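Folding with the lady upstairs at Tavine

I'd gone up to Tavine to talk about tables, and we ended up on socks. She has run the mending room above the Miltine shop for 24 years and still does the odd ones herself!

"White's the worst," she told me. "You lay it flat, find the seam, and work from there - otherwise you're guessing."

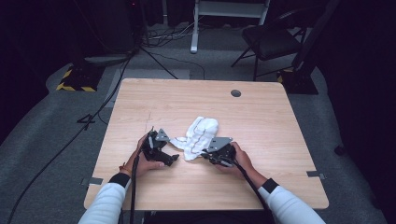

On the table itself

She's fussier about wood than cloth. Pale tops only, with a grain you can follow. "Dark wood hides a thread, and then you find it on somebody's jumper." Her first table came from Irkar and lasted 10 years (she still misses it). I asked what she puts on a top like that, expecting some secret polish.

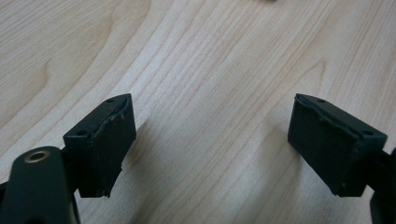

Does she ever wax it?

"Never, wax gets into the cloth. A damp rag, then a dry one, and leave it 2 hours before you fold anything."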